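The Patient Business of Teaching a Robot to Wipe

September 2025

The operations lead at Skevow did not want to talk about the future of household robots. She wanted to talk about cloths.

"We went through a phase where every cloth was new and folded square," she said. "The model learned that cloths are square. Then you hand it one that's been used all week and it has no idea where to take hold."

Skevow collects demonstrations for companies that train robots to do chores. People hold a gripper in one hand, do the job with it, and the recordings become examples for the learning system to copy. I went in doubtful, having read plenty of announcements in this field and seen few robots do anything in a kitchen that wasn't set up for them. I asked how many times a person has to wipe something before a machine gets the idea.

"I don't know," she said. "Anyone who gives you a number is selling you something."

She did give me some others. The wiping project, known in-house as Pan, has been going for 11 months. A shift is six hours, with a break whenever a collector's hand gets tired, and more than 26 objects are on the current list of things to be wiped.

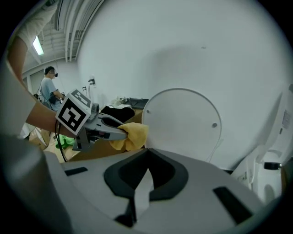

Photo: Skevow

The grippers carry a cube printed with black-and-white markers, and a strap goes round the wrist. A collector who had been on the project since the start told me the tool takes about a week to stop feeling silly.

"You want to use your fingers," he said. "With a soft cloth especially. You pinch it and it bunches up, and you have to decide if that's a bad take or just what cloth does."

Who decides? He laughed. "Depends who's reviewing."

That bothered me more than it seemed to bother him. If two reviewers disagree about what a good wipe looks like, the system is learning from an argument. I put this to the operations lead, who agreed faster than I expected.

"We rewrote the instructions nine times," she said. "The early versions were too strict. Everybody wiped left to right at the same speed, and it looked great, and it was useless the minute somebody moved the object."

The current version asks for a firm contact and leaves the path to the collector. Whether that works better is hard to say from outside. Falanier, the customer for Pan, runs its own tests and shares only a summary, and she would not show it to me. She said the results on flat surfaces were "decent" and on curved ones "not there yet."

I asked what "not there yet" meant.

"It presses too hard or it misses," she said. "Sometimes it wipes the air very nicely."

There is also the question of the room. Every example in Pan comes from the same building, and homes are not much like it. A second site at Zisgate is due to open in November, with borrowed furniture and — she was firm on this — worse lighting.

The collector was less interested in the new site than in the next task, which is folding. I asked if he would let one of these machines loose in his own kitchen.

"To wipe the table, maybe," he said. "I'd take the glasses off it first."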